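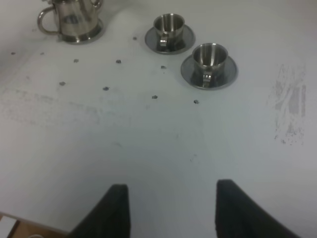 Gripper fingers facing steel cups and saucers on a white table.

Cable snagging is a fault in robot arms in which a loose cable catches on the arm, on the tool it carries or on something nearby. It is most common where wires to the gripper have been fitted outside the arm. A snag can stop the robot, damage a plug, or knock over whatever is on the table.

Causes

A cable that runs outside the arm needs some slack, or it will pull tight when the wrist turns. Too much slack leaves a loop that hangs below the tool and sweeps across the work. The loop changes shape as the joints move, so a cable that looks safe in one position may catch in another. Tape and cable ties hold it at fixed points but can slip, and a tie placed too near a joint may pinch the wire.

Table service tasks are a common test for small arms and are prone to this fault. Cups have handles, pots have knobs and spouts, and the arm has to work low over all of them.

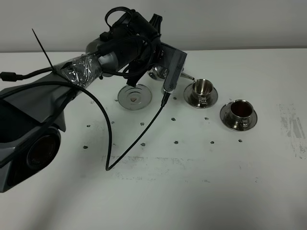

Can the robot detect a snag by itself?
Most arms notice one only when the pull is strong enough to show up as extra load on a joint. A light cup can be dragged off its saucer well below that level.

The Samero incident

A well-known case took place at the Samero test room in Prenberg on July 28, 2020. An arm was on run 83 of a pouring trial when its gripper cable hooked the handle of a cup. The arm carried on lifting. The cup fell, the plug came half out of its socket and the gripper lost power, dropping a full pot of hot water. Two people were standing nearby and one was scalded on the hand.

The report, written by Agustina Quiroga, found that a cable tie had slipped towards the wrist over the earlier runs – this had lengthened the loop a little each time. The software had no check for a lost gripper signal and kept moving for three seconds after the fault. The report also noted that hot water had been used where cold would have done.
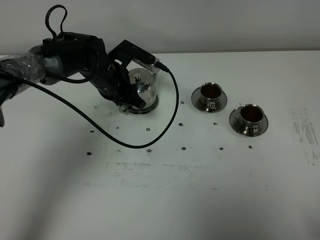
Prevention

The usual remedy is to shorten the loop and clip it at more points along the arm. The arm is then moved slowly through its full range with the table clear, while someone watches the cable. Plugs that lock are preferred to those held by friction. Feden, a maker of cable guides, sells a sprung reel that takes up slack, though it adds weight at the elbow.

Many test rooms now set the arm to stop as soon as the gripper signal is lost. Whether the gripper should stay shut without power is a separate question – a closed grip keeps hold of a pot but can also trap a finger.

See also: Emergency stop; Gripper; Medeiros clip; Strain relief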